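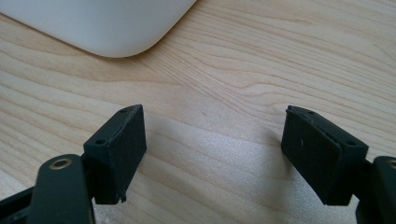 Review: Skevville two-finger gripper kit, after one term in a school robotics club

Our club at Stamley bought this kit in April with money left over from the regional meet. It cost $132 plus shipping. We have used it at every meeting from then on, mostly with students in grades 8 and 9.

Assembly

The booklet says two hours. Our students needed three meetings. The linkage arms go on easily, but the left and right arms look almost the same, and one group had to take everything apart again. Label them before you start. The screws are short and there are no spares.

The pads

The black pads seem to be held on through small round holes. They come off quickly, so students can try their own shapes. We printed a narrow pair for the Bárány sorting task and they did better on washers and coins than the stock ones. For blocks and cups the stock pads are fine. They pick up dust and need a wipe before each session.

In use

The fingers open wide enough for a soup can. They close evenly if the arms are tightened the same amount. In our drop test we ran 100 lifts with a tennis ball and lost the ball 5 times. Thin, flat items are hard to pick up off a smooth desk.

Software

The sample code ran on our school laptops without changes. The speed setting is in the wrong section of the manual. Look in the appendix.

Would we buy it again?

Yes, for a club of up to a dozen students. For a bigger group, get two. Hemovdale sells a stronger gripper, but it costs more than twice as much and the pads are glued on.

Posted 11/10/2022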